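The Salt Ledger (Cronin Harbor, Book 3)

Skurkumstead Books, 568 pages in paperback

I had the first two Cronin Harbor novels on my shelf for ages before I opened them, and then I read both in six days and went straight out for this one. What a treat it is!

We're back in Brilalwood, a fishing town where everybody owes somebody money. The new harbor clerk finds a ledger dated 1469 in the wall of the customs house, and three families suddenly want it very badly. Half the book is the clerk's story and half belongs to the woman who wrote the ledger – and for once I never skimmed one to get back to the other.

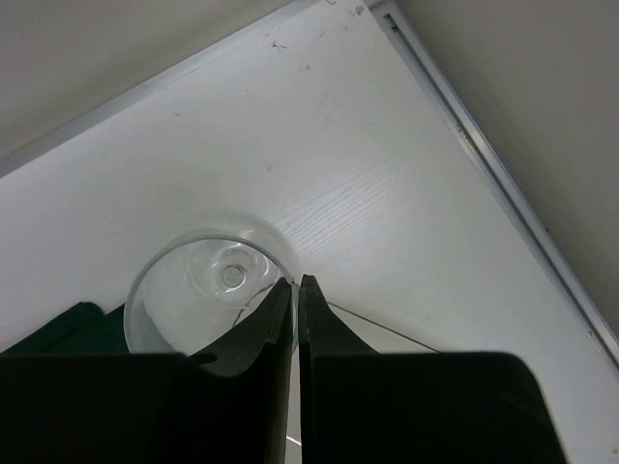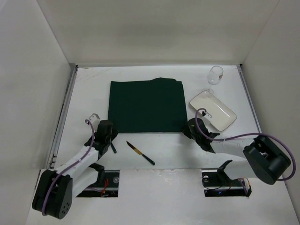
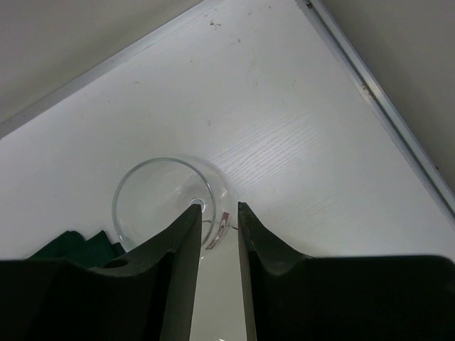

Do I need to read the first two books before this one?

You can start here and follow the ledger plot without trouble, but the quarrel between the two sisters will mean a lot more if you've read book two.

The middle does sag a bit. There's a long trip inland to Skurmont, with a great many inns, and I could have done with half of them. But the storm chapter that comes after is the best thing in the whole series, and I stayed up far too late with it (my tea went cold twice). The talk is quick and funny, and the old-time chapters don't sound like a museum tour.

The paperback has a good clear map and a family tree at the back, which I used constantly. The type is small, so large-print readers may want to wait for the December edition.

Five stars from me, and I've already started lending it out.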